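March / by the Stornmont desk / 4 min read

Buy the Grippers, Skip the Subscription

Three weeks with the Sernico handheld kit and I have opinions. Hurried ones, the unit goes back Thursday.

Short version for people who only read the top. The hardware is good. The service wrapped around the hardware is a bad deal for any lab or shop under a certain size, and Sernico knows it, and the pricing page is built so you find out late.

What you get in the case. Two handheld grippers, two marker cubes, chargers, a printed card with the calibration steps. Then a login for Cirel, the cloud side, where your recordings get lined up and checked and handed back as something you can train on. The grippers you own. Cirel you rent, forever.

Grippers first, because I like them. Light enough that an hour doesn't hurt much. Two hours does, mostly in the thumbs. You pick the thing up and you're working. No arm to bolt down, no teach pendant, no safety fence, no waiting on the one person who knows the teach pendant. Anybody who can put small parts in a tray can record a session before lunch.

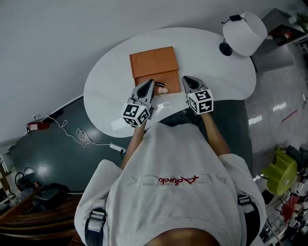
Small stuff on a tray is where I'd tell anyone to start. It's boring and it's most of what people want automated anyway. Sort, place, pick up, place again. Reach over with both hands and you learn pretty fast how you move without the tool – elbows out, wrists doing all the work – and the kit punishes you for it. By the second day I was slower and neater and the recordings were better. Sernico's guide says a page on this. Should be ten pages.

Complaints, hardware. The jaws are fine on anything with a shape to it and fussy on small round things. You chase them. The case latch is junk. The card says to keep the marker cubes clean and then there's no cloth in the box, come on.

Now the service. Cirel's entry plan covers 134 recordings a month. Sounds like plenty. It is not plenty. A bad take counts. A test take counts. A take where you forgot to clear the table and stopped after a few seconds, counts. I burned through the month before I had one task I'd call done, and then the banner shows up offering the next plan, which is 4000 a year and billed up front.

I asked support if failed takes could be left out of the total. Got a nice reply the same day, to be fair. The answer was no, the processing cost is the same to them either way. Ok. But a beginner makes mostly bad takes, that's what a beginner is, and so the people paying the most per usable recording are the ones who know the least about what they're buying. I think that's backwards and I think they should fix it before they ship another update to the dashbord.

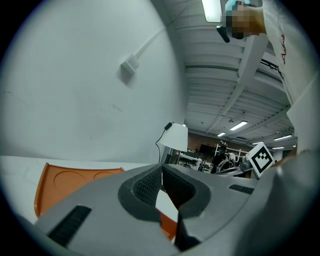
The other argument I keep hearing is that rental is just how this works now, get over it. Don't buy it. Gashaw sells a rougher kit, uglier, heavier, and the alignment software runs on your own machine. It took me most of an afternoon to install and it crashed twice. But it's mine, and if the company folds my old recordings still open. With Cirel I get an export button, and the export is missing the per-take notes. All my notes! Typed in by hand, one at a time, and they stay on the server. Support calls this a known limitation. It has been known for a while going by the forum.

And look, I get why a company wants the monthly money. Building tools for people who move little objects around is not a gold mine. Charge more for the grippers then. I would have paid more. I'd pay more today for the same pair with a one time license and a decent latch.

Where it does make sense – a bigger outfit with several people recording all day, somebody whose job it is to review takes, and a budget line that nobody has to defend each spring. They'll use the annual plan up and the checking tools will save them real hours. The flagging of jumpy takes is good, it caught stuff I missed.

Everybody else, get the grippers, use the trial, export early and keep your notes in a plain text file on your own disk. Then wait. There's an open format being argued over right now and if Sernico supports it, most of what I wrote here goes away. I'd be happy to write that column instead. Until then it's a nice tool on a short leash, and the leash is the part they're charging for.

Corrections go to the usual address, I'll get to them after the weekend.

Contact the desk | © Stornmont, all rights reserved | Back to top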